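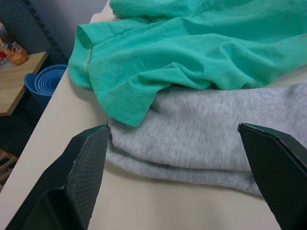 Gray knit, folded, with a teal-green garment lying over part of it.

Home Collections Documentation Downloads Changes Contact

Celus Garment Handling Set: Data Card
June release
Prepared by Tahsin Uddin, Eklund Textile Records

Summary

The Celus Garment Handling Set is a collection of 2885 still pictures of everyday clothing on a work table. It records garments before, during and after folding, with written labels for garment type, color group, visible construction details and state. The set was compiled by the Eklund records office for use in teaching, catalog work and the study of how soft goods look when they are not laid out for sale. This card describes the contents of the set, the labels supplied with it and the conditions under which it may be used.

Contents

The pictures are grouped into 347 sessions. A session covers one arrangement of garments on the table and may include close views as well as views of the whole work surface. Close views carry the suffix C in the index, and wide views carry the suffix W. Users who need only one type of view should filter on this suffix before dividing the material.

Garments are everyday items: T-shirts, sweatshirts, sweaters and light trousers. No attempt was made to press them. Pilling, creases and faded areas are part of the record and have not been retouched.

Labels

Each picture has one line in the file labels.txt. The fields are separated by tabs and appear in this order: session, view, garment, color group, state, details, remarks.

State takes one of four values. "Folded" is used when the cloth has been doubled into layers with a visible rounded edge. "Flat" is used when the body of the garment is spread out, even if it is wrinkled. "Rumpled" covers everything in a loose pile or without a clear outline. "Covered" is used when another garment hides enough of the item that its state cannot be judged. A picture with several garments receives several values, separated by semicolons.

Color group is deliberately broad. Teal, green and blue-green items are all entered under "green," and heathered grays are entered under "gray." The shade of a single cloth varies considerably between a raised fold and the hollow beside it, and finer divisions did not survive review. 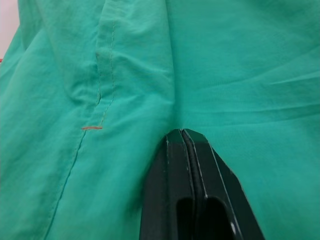

Photo credit: T. Uddin, Eklund Textile Records

Construction Details

The details field lists sewn features that can be located in the picture. Accepted terms are seam, hem, cuff, collar, ribbing, topstitching, folded edge, bar tack and print. Labelers were instructed to enter a detail only when it can be pointed to, and to leave the garment field as "unspecified" when the details alone do not settle the type. A green cloth showing a long line of stitching, a raised edge and a small contrasting bar tack could belong to a shirt or to a pair of trousers, and it is entered as unspecified. The same rule applies where a neighboring picture in the session would suggest an answer.

Each picture was labeled once and checked once by a second reader. Where the two disagreed, the entry was returned to the Birgate office for a decision, and the word "decided" appears in the remarks field.

Orientation and Table Position

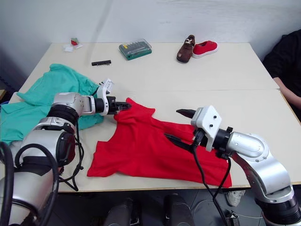 Orientation is recorded for flat garments only and is given by the direction of the collar as seen by the viewer: left, right, near or far. Rumpled garments have no orientation value, and the field should not be filled by inference. Overhang is recorded separately, as "front," "back," "left" or "right," for any garment that passes beyond the edge of the table. The red T-shirt is therefore entered as flat, collar left, overhang front, on account of its hem, while the teal shirt bunched beside it is entered as rumpled, overhang left. Small items toward the back of the table are not labeled.

Known Limitations

Dark clothing is underrepresented. Knit and woven cloth are not distinguished in the labels. In 60 pictures the garment fills so much of the view that neither the table nor the outline of the item can be used as a reference; these are listed in closeups.txt. A further 90 pictures carry a provisional state value and will be reviewed before the next release.

Conditions of Use

The set may be used for teaching and noncommercial research. Copies must include this card. Corrections should be submitted with the session number, the view suffix and the proposed value, one correction per line. Requests for the printed index are handled by the Lusavness reading room, open Monday only.

Contact: Eklund Textile Records, Birgate | © Eklund Textile Records | Back to top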